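Speaker notes: House rules for people and grippers sharing a room
Benedicta Gyamfi, Zesano
Tuesday, November 23, 2021

Opening (take your time, let the latecomers sit down)

Good afternoon, everyone, and thank you to Graça Peixoto for asking me, and for being so patient about my title, which I changed more often than was fair on her. I'm going to talk about rules. I know how that sounds straight after lunch, but these are small, homely rules, the sort you can write on a sheet of paper and tape up by the door, and I've become very fond of them over the last few years.

We began with 251 of them. Graça still has the printout, I believe! They came from the Cirkwood handbook, from our old Issahaku notes and from whatever had gone wrong that month, and you can imagine how many people read to the end. In May we sat down and cut the list to six. I'll go through the ones that cause the most argument, and please do interrupt.

Rule one: say what the tool is holding

Before anybody else touches the tool, whoever has it says aloud what is in the jaws. "Holding cloth." "Holding nothing." It feels silly for the first morning and then you stop noticing. (Pause here. Somebody usually laughs.)
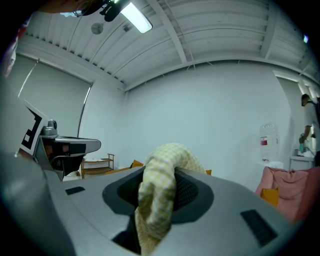

Cloth deserves a rule of its own, and it's the one I'd fight hardest to keep. With a hard object you can mostly tell where it begins and ends, but fabric folds over itself and goes off into gaps you weren't thinking about. Look at the gingham, how it bunches up into that thick loop and then comes down through the front of the gripper and into the narrow slot. If you only look at the top of it you'd say it was a tidy grasp. So our rule for soft goods is to follow the material with your eyes all the way along before you open, close or carry anything, and if you lose sight of an end, you stop and find it. Don't tug. At Zesano we wrote "don't tug" in capitals, and I'd do so again.

Rule three: keep the markers clear

Very short, this one. Sleeves, cloths, stickers and thumbs stay off the printed markers. If a marker is scuffed, swap it before the session and write down that you did. Our Akeo log had 2172 entries by the time we reviewed it, and over 200 of those said nothing more than "marker?", with a question mark, which was no help to the poor soul reading it later.

Rule four: the room belongs to everybody

We share our spaces, and I think we should. People come in for a drink of water, or to put their bag down, or for a sit in a comfy chair, and they shouldn't need training to do it. The person with the tool gives way. Always, even in the middle of a good run. A lost recording can be done again on another day, and I would much prefer that to a colleague who feels unwelcome by the kettle.

(If time is short, skip to the handover rule and leave rule five for questions.)

Rule six: hand over empty

Open the jaws, take out whatever is in there, check the pads for threads, then pass the tool across handle first. Say "yours" and wait for "mine". Graça will bring round the one-page version now, and there's space at the bottom for you to add your own.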